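Housekeeping Practice 3: Drawers and Small Storage
Course handout, unit 6
Instructor: Oriana Palma
Handout text: Borghild Hellström

Read this before the practice session and bring it with you. The session runs 50 minutes and you will work in pairs at one of the storage stations. The written part is short and is handed in at the end.

What the unit covers

Unit 5 dealt with shelves and open storage. This unit deals with storage you have to pull, lift or open before you can see what is inside it. The methods are mostly the same, but the order of work is different. With a shelf you can look first and decide later. A drawer hides its back half until it is all the way out, and people tend to sort the front and leave the rest.

Terms used in this unit

Clear-out: everything comes out of the drawer and goes onto a sorting surface.
Return set: the things that go back in the same drawer.
Transfer set: the things that belong somewhere else in the home.
Query set: the things you can't place without asking the client.
Dead space: room in a drawer that can't be reached without moving something else.

The query set should be kept small but it should never be skipped. Do not throw out a client's belongings on your own judgment, even if they look like scrap. Loose keys, single screws and short lengths of cord all go in the query set.

Order of work

Open the drawer slowly to its stop. If it binds, close it a little and try again with both hands on the front, one at each side. Don't pull from one corner. Old wooden drawers without metal runners will rack when pulled that way and the joint at the front can open up.

Lay a towel or mat on the sorting surface. Take things out from front to back and set them down in the same rough layout they had. When the client comes back and asks where something was, you will be able to answer.

Wipe the inside with a dry cloth, then a barely damp one if needed. Unfinished wood should get the dry cloth only. Check the corners with a fingertip for splinters or old tape. Leave the drawer open while you sort.

Divide into the three sets. Put the return set back with the most used things at the front. Tall things lie down -- if they stand up they will catch on the frame when the drawer closes. Close the drawer once and open it again before you go on to the next one.

Boxes used as drawers

Many clients keep open boxes on a shelf and pull them out like drawers. Treat these the same way, with two changes. A box has no stop, so keep one hand under it as it comes forward. And a box can be carried to the table, which saves your back if the shelf is low.

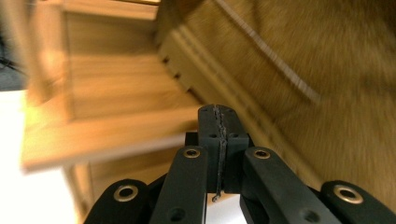

Page last changed: November, 16:50 (O. Palma)

Light-colored wood, whether it is a drawer or a box, shows marks from hands and damp cloths sooner than dark wood does. Dry your hands before you touch it. Textured surfaces near the work area hold dust and crumbs, and should be brushed after the sorting is finished, not before.

Station notes

The Engström stations have deep drawers and the Vokwood stations have shallow ones. Pairs who had a shallow station in unit 5 should take a deep one this time. Cloths are in the cupboard in room 372. Return them to the wash bin when you leave.

Written part

On one page, list your return, transfer and query sets. For each thing in the query set, write the question you would ask the client. Add a line on any dead space you found and what you did about it. Both names go at the top. Late pages go to Borghild Hellström in the course office.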